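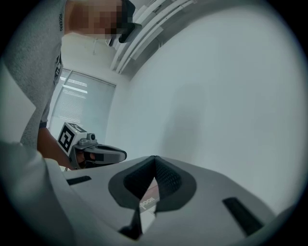

Light gray textured sweater, dark print near the shoulder, narrow dark cuff.

Sweater Questions, Answered (mostly)
Terkberg Sweater Mending
Last updated July 23, 2018

Hi! I'm Asnakech and I run Terkberg, which is me, a big table and a lot of other people's sweaters. I get the same questions over and over by email, so I've put my answers on one page. If yours is missing, write to me and I'll probably add it.

Do you only fix hand-knits?
No, most of what I get is store-bought. Plain gray pullovers, school sweaters, printed ones like the one at the top of this page, cardigans with one button left. I love hand-knits too, but they take longer and I'll want to talk with you about the yarn first.

My sweater has lettering on it. Can I put it in the washer?
Usually yes, if the label says so. Turn it inside out, use cool water and a gentle cycle, and keep it away from jeans and anything with a zipper. Printing on a textured knit has a harder life than printing on a T-shirt, because the ink sits on the high spots of the fabric and those are exactly the spots that rub. The sweater up top has small dark letters by the shoulder (RICERO, if you're squinting) and more dark print farther down the sleeve. Sleeves are where I'd look first for wear on any sweater like that, especially if you lean on desks all day like I do.

Can you repair cracked print?
I can't, sorry. I can darn underneath it and stop a hole from getting bigger, but I don't reprint. I tried fabric paint once on one of my own and the less said the better.

Can I iron over the print?
Please don't! Iron from the inside with a cloth in between, on low, or skip it and hang the thing in the bathroom while you shower. That's what I do.

My cuffs have gone floppy. Is that fixable?
Very often. Start with the free version: wet just the cuff, squeeze it in a towel, push the ribs together with your fingers and let it dry flat. Wool usually springs back some. Cotton is more stubborn. If that does nothing I can run thin elastic thread through the inside, or take the cuff off and knit a new one.

Does a new cuff have to match?
Not at all, and I kind of prefer it when it doesn't. Dark on light gray is my favorite - it looks like it was always meant to be that way, and dark yarn hides the grime that cuffs collect. Matching an old gray is so much harder than people expect. I have a whole drawer of grays and the right one is never in it. If you want a contrast color, tell me dark or light and I'll send you a photo of the yarn before I start.

How do I push my sleeves up without stretching them?
Fold them, don't shove them. Two turns, loose. Customers hate this answer. My friend Settimio Marino shoves his up to the elbow every single day and I've redone his cuffs twice, so he's welcome to read this one again.

What about pilling?
Pills come off with a sweater comb or a battery shaver, but go slowly on textured knits! A shaver can catch a raised stitch and then you've got a hole, and then you've got me. Lay the sweater flat, pull the fabric snug with one hand, and work in small patches. Skip the printed parts altogether.

Hang or fold?
Fold. Hangers give you those little shoulder horns. A drawer or a shelf is fine, just not one in full sun. If your shelf is by a window, tip the blinds during the brightest part of the day or throw a pillowcase over the stack. I've seen gray sweaters come in with one faded stripe, right along the fold.

How long will you have my sweater?
Small holes take 8 days from when it reaches me. New cuffs take longer, and February is always packed, so send early if you can.

Does it need to be clean when I send it?
Yes please, washed and completely dry. Empty the bag of tissues, too (pockets, I'm looking at you, cardigan people).

Do you take rush jobs?
Sometimes, if it's a small hole and you ask nicely. Email before you mail anything.

Can I drop off in person?
Yes, at the Iststead shop. Lamduan Phuthong is at the counter and she'll give you a paper ticket. Put your name and phone number on a note inside the sweater anyway, and pin it in if you can. Safety pins are in the dish by the register.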